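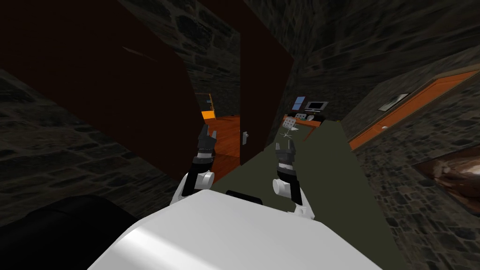 3.2 Passage Type and Reported Use

The older quarters of Polbridge and Matholm are served by a network of footways that predates the present street plan. Most were never adopted as public roads, and their upkeep has passed between property owners and the municipality several times. For the purposes of the survey, footways were sorted by width and by the material of the side walls. The class that proved most important to the findings is the narrow passage with stone walls, of the kind rendered in Figure 2. Passages in this class offer little room for two people to meet, and residents described adjusting their routes and their hours of travel accordingly. Wider footways, and those bounded by fences or hedges, were recorded separately and are treated in Section 3.4.

The inventory lists 445 passages across the two towns. Each was entered under a single class, even where the width changed along its length; in such cases the narrowest point was used. The practice follows the method set out for the earlier Seixas study, and it allows the two sets of results to be read side by side. It also has a known drawback. A long passage with one tight corner is placed in the same class as a passage that is tight from end to end, although residents may regard the two very differently.

Questionnaires were sent to 400 households whose front or rear door opens onto a listed passage. Of these, 319 were returned in usable form. Households were asked how often they used the passage, for what purposes, and whether they had an alternative route. They were also invited to write freely about conditions in winter, a question added after the pilot round in December.

Responses from households on narrow stone-walled passages differed from the rest in several respects. Daily use was high, particularly for short errands on foot. Yet these same households were more likely to report avoiding the passage after dark or while carrying large items. Deliveries were a frequent subject of comment. Many respondents arranged for parcels to be left at the street end, and a smaller group had given up ordering furniture altogether unless it could be brought in pieces.

Courtesy at the point of meeting was raised without prompting. Respondents wrote of stepping back into a doorway, waiting at the mouth of the passage, or calling out before a blind turn. The rules they described were not uniform. In Polbridge the person walking uphill was generally said to have priority, while in Matholm it was the person carrying the heavier load. Newer residents often reported learning the custom only after breaking it -- in one case repeatedly, over the course of a first winter.

Maintenance was the second major theme. Stone walls were valued for their appearance and for the shelter they gave from wind, but respondents were less certain who should repair them. Where a wall formed the side of a house, the owner was usually named. Where it stood free, answers were divided between the owner, the neighbor, and the town. The Cimik register of property boundaries does not settle the question, as it shows the passages by a single line and does not record the thickness of the walls on either side.

Drainage received fewer comments than expected. It is possible that respondents treated it as part of general maintenance, and the wording of the question may have encouraged them to do so. The two towns also differ in slope, and no attempt was made to correct for this. A revised form should ask about standing water and ice in separate items.

These results should be read with some care. The survey reached only those households with a door on a passage, and it says nothing about people who walk through from elsewhere. School routes in particular are likely to be underrepresented. Section 3.3 takes up the question of lighting, where the street-end counts give a partial view of through traffic.

Comments (3)

I grew up in Matholm and can confirm the rule about the heavier load. My grandmother carried a bag of potatoes more often than she needed to.

Is the class list available as a separate table? I could not find it in the appendix.

The boundary register was redrawn for part of Polbridge. Please check which edition was used.

Contact the editorial office | Copyright 2020, all rights reserved | Back to top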